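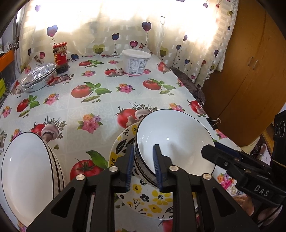 Diapo 1 -- la pince tient le bol blanc par le bord, l'assiette à fleurs jaunes est juste derrière.

Notes pour l'exposé Grutatik, version du 2025-05-19

Laisser la diapo affichée pendant que les gens s'installent. Commencer sans me présenter, mon nom est déjà sur le programme !

Bonjour à tous. Je vous parle ce matin d'une chose toute bête : comment on montre à un robot ce qu'on fait avec la vaisselle. On peut le piloter à distance, avec des manettes et un écran, ou bien prendre la pince dans sa main et faire le geste soi-même. Chez Vellen on a essayé les deux, et j'ai mes préférences (vous allez vite deviner lesquelles).

Regardez les doigts de la pince. Les patins bleus sont striés, et ils serrent le bol par le bord, pendant qu'il est penché sur la tranche. C'est une prise que j'adore, parce que tout le monde la fait à la maison sans y penser, et qu'à distance elle m'a rendue folle. Avec les manettes on ne sent rien du tout ! On serre trop, on relâche, on recommence, et le bol fait un quart de tour au mauvais moment.

(Pause. Demander qui a déjà piloté un bras à distance. Attendre les mains, ne pas enchaîner trop vite comme en mars.)

À la main, on garde la sensation dans la paume. On voit une deuxième pince à droite, et là aussi il y a une main derrière. Deux pinces, donc deux gestes à coordonner, et c'est plus fatigant qu'on ne croit -- au bout d'une heure j'ai les avant-bras en compote.

Passer aux chiffres, mais sans m'étaler. Pour la campagne d'Erkunstead, on a gardé 200 démonstrations faites à la main. En téléopération, sur la même durée, on en a gardé 88. Préciser que « gardé » veut dire relu et validé, sinon j'aurai la question tout de suite.

Ensuite, le décor. La nappe est pleine de tomates et de champignons imprimés, le rideau a des ballons en forme de cœur, il y a un pot de sauce au piment au fond et la fenêtre éclaire par-derrière. Moi je trouve ça formidable ! Une table grise dans un labo, le robot finit par l'apprendre par cœur, et le jour où on change de cuisine il est perdu. Donc on varie les tables, les lumières, la vaisselle, tout ce qu'on peut.

(Si on me demande pour Vainio : la conversion des trajectoires prend encore six minutes par session, on y travaille, ne pas promettre de date.)

Garder du temps pour les limites. La main humaine passe dans des endroits où le bras ne passera jamais, alors il faut se retenir : pas de poignet tordu, pas de geste trop rapide. J'ai jeté mes quatre premières sessions à cause de ça. Raconter celle de la soupière, si le public est réveillé.

Puis la vidéo, son coupé. Questions après, lumière rallumée, et penser à répéter chaque question au micro pour le fond de la salle.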